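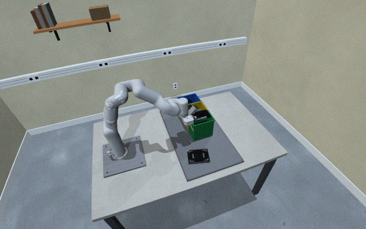 Section 4. Setting up the Clalier worm composter

Print this page | E-mail this page

Read this section through once before you open the bedding. You will need a bucket, a kitchen scale, old newspaper or plain cardboard, and clean water. Tap water that has been treated with chlorine should stand in an open bucket overnight.

4.1 Choosing a spot

1. Pick a place that stays between 55 and 77 degrees F. A basement, a mud room or a shaded porch will do. Garages are fine in spring and fall but often get too hot by July.
2. Keep the composter out of direct sun and at least three feet from a furnace, dryer or water heater.
3. Set the base on a level floor. Check it with the drain tap facing you. If the base leans away from the tap, liquid will sit in the back corners and start to smell.

Note: Do not stand the composter on a washing machine or freezer. Worms react to steady vibration by leaving the bedding.

4.2 Assembling the trays

1. Push the four legs into the base until they click.
2. Screw the drain tap into the base with the rubber washer on the outside. Hand tight is enough.
3. Pour a cup of water into the base and look for drips. If it leaks, take the tap out, seat the washer again and retest.
4. Set the first working tray on the base. Leave the other trays in storage for now. They are added one at a time as each tray fills.
5. Put the lid on dry and check that it lifts off without catching.

CAUTION: Do not seal the vent holes in the lid. If fruit flies are a problem, use the Parell mesh insert (part no. 3007), which lets air through.

4.3 Preparing the bedding

1. Tear newspaper into strips an inch wide, or cardboard into pieces the size of a playing card. Leave out glossy pages and anything with tape on it.
2. Soak the brick of coconut fiber in the bucket for 20 minutes, then break it up by hand.
3. Mix the fiber with the paper. Squeeze a handful hard. One or two drops should come out. If water runs out, add dry paper. If nothing comes out, add a splash of water and mix again.
4. Stir in two handfuls of garden soil or finished compost. The grit helps the worms digest.
5. Spread the mix loosely in the tray to a depth of four inches. Do not press it down.

Let the bedding rest with the lid on for two days before adding worms. Fresh coconut fiber can warm up a little at first – put your hand into the middle and feel for heat before you go on.

4.4 Adding the worms

1. Use red wigglers. Earthworms dug from the yard will not live in a tray.
2. Open the bag and tip the worms, with their packing, onto the bedding in one pile. Let them work their way down.
3. Lay a damp sheet of newspaper over the top.
4. Leave a lamp on over the composter for the first two nights. New worms tend to wander, and light keeps them under the paper.

If the bag arrives in cold weather, let it come to room temperature before opening. A few dead worms in a shipment are normal. If most of them are dead, see Section 9, Returns.

4.5 First feeding

1. Wait three days after adding the worms.
2. Weigh out 200 grams of chopped scraps. Vegetable peels, coffee grounds and crushed eggshell are good to start with.
3. Bury the scraps in one corner and cover them with bedding.
4. Check after a week. Feed again, in a different corner, only when most of the first lot is gone.

CAUTION: No meat, fish, dairy, cooking oil or pet waste. Go easy on citrus and onion.

If the composter smells sour, stop feeding, mix in dry cardboard and leave the drain tap open with a jar under it. The smell should clear in a week or so. Zarkine lime powder (item 1476) may be used on bedding that stays sour – one level teaspoon, mixed in well. Do not use hydrated lime.

4.6 Outdoor use

In cold regions, wait until late March or later to set up a new composter outdoors. An established one can stay out somewhat longer in the fall if it is wrapped in an old blanket, with the vents left clear.

Next: Section 5. Adding a second tray

Share (20) | Comments (0)

Page updated 09/07/2022
Contact us | Copyright Ogbonna Garden Supply | Back to top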